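Drosside Neighborhood Pantry
Minutes of the planning meeting, 3 September 2019
Held in the back room at Wokorley Hall

Present: Lindsay Tamihana (chair), Aleksi Pesonen, Oona Saarinen, Urho Saarinen
Apologies: Oskari Salminen
Minutes taken by Oona

1. Last minutes
Agreed with one fix: the spare shelving went to the Corar Street church, and the old minutes had it going to the school. Sorry, Corar Street!

2. Summer report
Lindsay read out the summer numbers and there was real clapping. We packed for 60 households at the July pickup, our best ever, and 17 of those were new to us. The fresh produce table was a huge hit (the plums went in minutes, and people came back asking how to stew them). Lindsay wants a recipe card for each pickup from now on, and everyone loved the idea. Urho offered his cabbage soup. Accepted with joy.

3. Paper bags
We moved from plastic to paper in the spring and we are so glad we did. Families reuse them, kids draw on them, and they stand up by themselves on the packing table. Aleksi would still like a heavier bag for cans and jars. He has a price from Wong for 50 to try out, and it's well within what we set aside. Agreed to order.

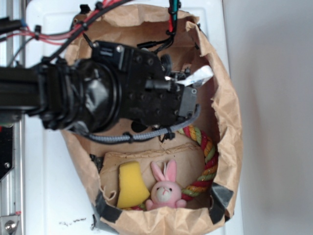
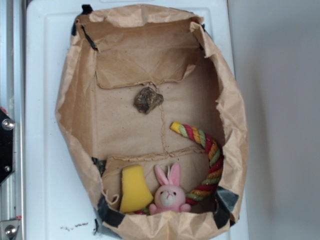
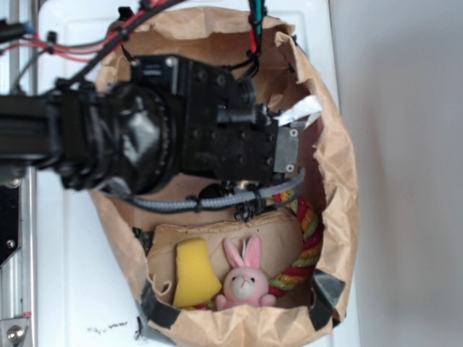 Brown paper bags, open on a white surface.

Oona asked that jars go in first and bread last, and that we put this on the wall in big letters. Agreed. Urho will make the sign, in marker, with drawings.

4. Fridge
The second fridge is running well after the new door seal. Aleksi checked it every morning for a week and wrote the readings inside the cupboard door. Thank you, Aleksi! Milk and eggs can go back on the list for the next pickup.

5. Fall pickups
We will keep to 2 pickups a month through the fall and look at it again in February. Lindsay will ask the hall about opening an hour earlier, as the line was already down the steps last time and some of the older folks had been standing a good while. More chairs in the entry either way.

6. School drive
Oskari sent a note: the school is in for another food drive and the fourth graders want to run it themselves. Wonderful news. They would like somebody to come and talk to the class first. Oona and Lindsay will go together. Most wanted items are peanut butter, canned fish, rice and baby cereal. Please no more pumpkin filling, we have plenty.

7. Other business
Key to the side door: Urho has it. He will get a copy cut for Aleksi.

Actions
Aleksi: order bags from Wong
Urho: wall sign, soup recipe, key
Lindsay: hall opening time, chairs
Oona and Lindsay: class visit, dates through Oskari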